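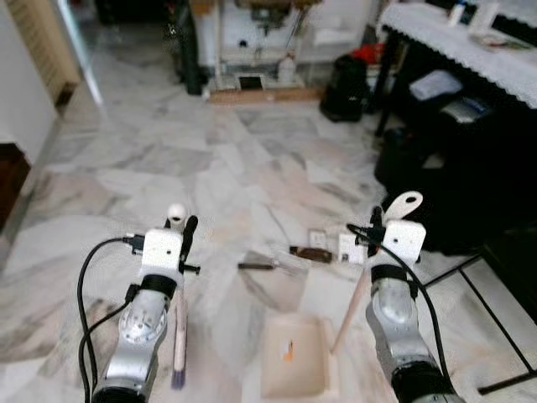
TICKET 306: hall radiator at Lemside stone cold, rest fine

Search tickets Enter keyword or ticket no. Go

Opened 10 June 2023 by Štěpánka Hájek
Status: open, waiting on part

Problem: Hall rad won't heat. Kitchen and both bedrooms get hot within 13 minutes of the boiler firing. Hall does nothing, top or bottom. Boiler is the Adeo, pressure 1.4 cold, no fault code showing. Tenants back in July so not urgent but want it done before then.

Tried so far:
- Bled it. Bit of air, then clean water. No change.
- Turned the other rads off at the valve to push flow to the hall. Flow pipe got warm as far as the valve, no further.
- Took the thermostatic head off (Torkum, the old round type). Pin was stuck down. Tapped it, drop of oil, worked it with pliers. Came up halfway then stuck again.
- Lockshield open, counted 6 half turns from shut. Put back the same.

Update, later same day
Pin freed a bit more. Rad luke warm at one end after an hour with the boiler set to 70. Head back on and it went cold again, so pin isn't returning. Don't force it any more, gland is weeping slightly. Towel and tray under it, please check the tray if you're passing.

Reply from Khalaf Heating
Sounds like the valve body is done. You can swap just the insert on some Torkum ones but not if the gland is leaking. Would change the whole valve. Need to know: 15mm or 10mm pipe? And does it come up thruogh the floor or out of the wall?

Štěpánka
15mm, from the wall. Angled valve. Isolating valve on that branch is under the stairs but it's seized, so it'll be a drain down. Drain cock is outside by the back step, hose in the shed.

Khalaf Heating
Ok. Will bring inhibitor as well, and a new isolator while its drained. Part on order, will ring when it's in.

Štěpánka
Fine. Key with me, not in the box. Boiler left on hot water only for now.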